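Markeldale Community Meals Service
Casual Kitchen and Dining Room Assistants (several positions)

Markeldale Community Meals Service invites applications for casual Kitchen and Dining Room Assistants at its Moker Street and Yang Hall dining rooms. The positions are suited to people seeking regular part-time hours, including students, parents of school-aged children and those returning to paid work.

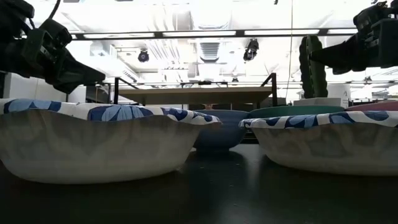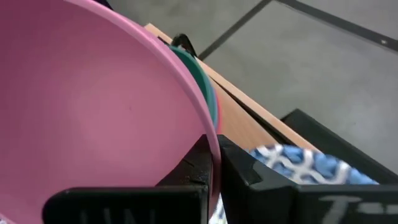
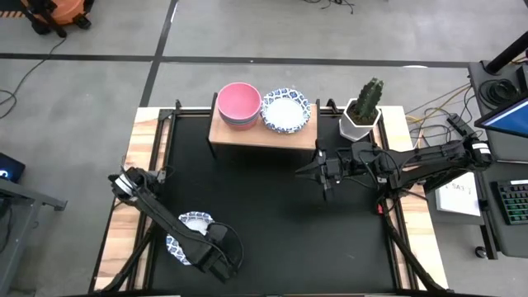 The Service provides a cooked midday meal to older residents, people living with disability and their carers. Assistants work under the direction of the Kitchen Supervisor and share responsibility for food preparation, table service and cleaning. A large part of each shift is spent handling tableware, from paper bowls with a printed leaf pattern to coloured bowls in pink and teal and plates with a blue-and-white rim, and applicants should be comfortable setting, clearing and sorting such items at a steady pace. Around 98 meals are served at Moker Street on a normal weekday. Yang Hall is a smaller room and operates on alternate days.

Duties

Prepare vegetables, salads and desserts according to the weekly menu.
Portion meals, including texture-modified meals, as set out on the dietary sheet.
Set and clear tables, and assist diners to their seats where requested.
Wash, dry and store crockery, cutlery and cooking equipment.
Record refrigerator and hot-holding temperatures at the required times.
Receive deliveries and rotate stock in the dry store.
Report hazards, breakages and any concern for a diner's welfare to the Kitchen Supervisor before the end of the shift.

Selection criteria

Applicants must be able to follow written and verbal instructions, work courteously with people of all ages and backgrounds, and stand for the length of a shift. Previous experience in a commercial kitchen, aged care facility or school canteen is desirable but is not required. A current food handling certificate is also desirable. Successful applicants who do not hold one will complete the training in paid time during their first month.

The work includes lifting and carrying. Applicants who require an adjustment to any part of the role are encouraged to say so in their application, and the Service will discuss suitable arrangements before interview.

Hours and conditions

Shifts are five hours in length and fall between 9 am and 3 pm, Monday to Friday. Assistants are rostered for a maximum of 24 hours per week. The roster is issued a fortnight in advance through the Nuleo staff portal, and requests for leave or a change of shift are to be lodged in the same way. The hourly rate is $32, inclusive of casual loading. Superannuation is paid in addition. Aprons and hair coverings are supplied and laundered by the Service. Assistants must provide their own enclosed, non-slip footwear.

A meal is provided to all staff on each shift. Limited parking is available behind the Moker Street building, and the 29 bus stops outside Yang Hall.

Both dining rooms close for two weeks over the Christmas period. Positions are offered until the end of February in the first instance, with the possibility of extension subject to funding.

Checks

All appointments are subject to a satisfactory police check and the contact details of two referees, one of whom should have supervised the applicant in paid or unpaid work. The Service meets the cost of the police check. Applicants must have the right to work in Australia.

How to apply

Applications should include a résumé and a letter of no more than two pages addressing the selection criteria. The letter should state which dining room is preferred, or that either is acceptable, and list the days on which the applicant is available. Applications may be lodged through the Nuleo portal or left in a sealed envelope at the Moker Street office between 9 am and 4 pm.

Applications close at 5 pm on Tuesday, June 30, 2026. Late applications will not be accepted. Shortlisted applicants will be invited to an interview and a short paid trial shift at Moker Street. Applicants who are not shortlisted will be notified in writing.

Markeldale Community Meals Service is an equal opportunity employer. Aboriginal and Torres Strait Islander people, and people who speak a language other than English at home, are encouraged to apply.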